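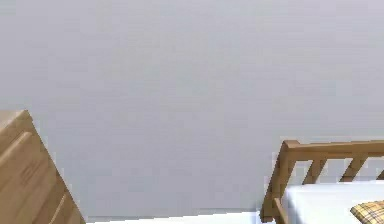

How I Finally Got a Bedroom Wall Ready for Paint

I put off painting the upstairs for ages, mostly due to the prep. I hate prep! But my neighbor Imtiaz Gamage painted houses for years, and he talked me into slowing down and doing the boring part right. So I did, and I'm passing it on.

Start by washing the wall. Warm water, a squirt of dish soap, a big sponge. I work from the bottom up, because drips running down a dirty wall leave streaks that are a pain to scrub off. Rinse with clean water and let it dry overnight.

Next, turn off the lights and hold a flashlight flat against the wall. Every dent and old nail hole jumps right out. I circle them lightly in pencil (ink can bleed through paint, ask me how I know). 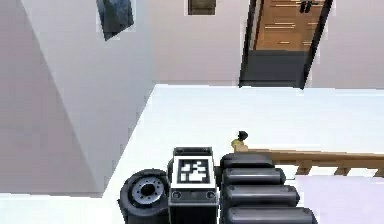 White floor on the upper level.

Fill the holes with lightweight spackle and a 2 inch putty knife. Leave each one a tiny bit proud, as it shrinks when it dries. Deeper holes want a second coat, so don't rush it - I made a sandwich and came back.

Then sand. I start with whatever medium paper is in the drawer and finish with a fine one, going in small circles and checking with my palm. Wear a mask, please. Wipe the dust off with a damp rag. 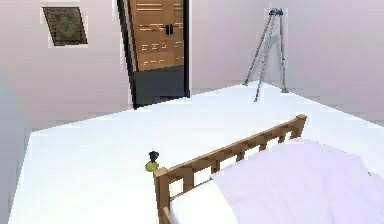

The bedroom, with the patterned picture up beside the doorway.

Prime the patches at least, or they'll show up as dull spots under your color. My room came to 380 square feet of wall, so I just primed the whole thing with a 13 mm roller cover and gave it six hours before the first coat. Check your own can for drying times, they vary a lot.

Tape goes on last, right before you paint. Press the edge down with the putty knife, and pull it off while the paint is still a little tacky.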